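Section 4: First Grasp in the Simulator

By now you should have the Folteo simulator installed, your team folder unpacked, and the arm waking up without error messages. If any of that is still shaky, go back to Section 3 before you start here. Everything in this section builds on it, and it is the section most of our members remember best – you get to pick something up!

You will need:
A club laptop, or your own with the simulator installed
Your team login for the Wendimeo practice server
A mouse with a scroll wheel (a trackpad works, but you will grumble)
The printed key chart from the back of this guide

Set aside one full club meeting. Teams that split it over two meetings spend half of the second one remembering where they left off.

4.1 Load the practice kitchen

1. Open Folteo and choose Club Scenes from the start menu.
2. Pick Kitchen Practice. Leave Kitchen Match alone for now; it hides the helper lines and turns on the clock.
3. Type 2378 in the seed box. Every team uses the same seed for the first session, so the objects land in the same places for everyone and you can compare notes across the room.
4. Press Load and wait for the status light in the corner to turn green. The first load is slow. Later ones are much quicker.
5. Save right away under your team name plus the word "first".

Note: If the room comes up with flat gray surfaces, the textures have not finished loading. Give it a minute, then press Refresh View. Do not reload the whole scene.

4.2 Switch to the wrist view

The wide view is great for driving the arm across the room, but it is terrible for the last few inches. For a grasp you want to look out from the wrist, between the fingers.

1. Press V until the view label reads Wrist.
2. Move the arm a little in each direction and watch what happens on screen. The fingers stay put and the room moves. It feels backwards for the first few tries, and then one day it just clicks.
3. Tilt the wrist slowly up and then down. Notice how fast you lose your sense of which way the floor is. Tabletops seen from underneath confuse everybody, so practice this on purpose.
4. Press H to send the arm home when you get lost. You will get lost. Press it as often as you like.

Caution: Never press H while the fingers are closed on something. The arm takes the shortest path home, straight through whatever is in the way, and the object usually goes flying. It is funny once.

4.3 Close on the object

Start with something long and narrow. Tall shapes give you plenty of room to be a bit too high or too low, and you can tell at a glance if they are leaning.

1. Open the fingers all the way.
2. Bring the palm toward the object until it sits between the fingers with a gap on both sides.
3. Check the gaps. If one is clearly wider, slide the wrist sideways until they look even. Closing from off center will shove the object over before you get a grip on it.
4. Set grip force to 14 in the side panel.
5. Hold down the C key until the force bar stops climbing, then let go.
6. Lift a small amount and stop. Wait for any wobble to settle before you go higher. 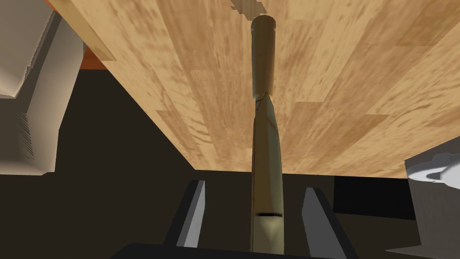
Once you have a grip you trust, keep it and try some slow wrist turns. Go a little way to the left, come back, go a little way to the right, come back. Watch the spot where the fingers meet the object and look for creeping. A tiny slip in the first second turns into a drop by the time you have crossed the room.

If you do see creeping, raise the grip force one step at a time. Resist the urge to slam it to 100! The simulator will let you, but the contact math gets jumpy up there and the object may start to shiver or pop out sideways.

Also keep an eye on what is behind and beside the fingers. The wrist view shows you nothing of your own elbow, and the elbow is what hits the furniture. Flip to the wide view every so often, check the whole arm, and flip back.

4.4 Record a clean run

1. Send the arm home with the fingers open and reload the same seed.
2. Press R. A red dot shows up next to the view label.
3. Do the full grasp: approach, center, close, lift, hold.
4. Hold still for 7 seconds by the on-screen timer.
5. Press R again to stop.
6. Watch the whole thing back as a team before you upload it. Let the person who was not driving run the playback.
7. Upload to your team folder on Wendimeo.

A clean run has no finger bumps during the approach and no second try at closing. It does not need to be fast. Speed comes later, and the teams who did well at the Homico meet last December were all slow and tidy in their first recordings.

Note: Keep your bad runs too. Rename them with the word "oops" and put them in the same folder. We go over the best ones together at the end of the unit, and they are a blast to watch.

4.5 When something goes wrong

The fingers close but the object stays behind: you are probably in front of it or past it. Switch to the wide view and check your depth.

The object tips as soon as you touch it: one finger got there first. Open up, press U to undo the last contact, and center again.

The arm stops short and the panel says Limit: a joint has run out of travel. Back up the way you came and try approaching with the wrist turned the other way.

Everything freezes: wait for the status light. If it stays yellow, save your log from the Tools menu and then restart. The log is what we need to help you, and a restart wipes it.

First recordings from every team are due on the server by Wed 28 August. If yours is in early, try the Tsai shelf scene next – it has the same controls and a lot less elbow room.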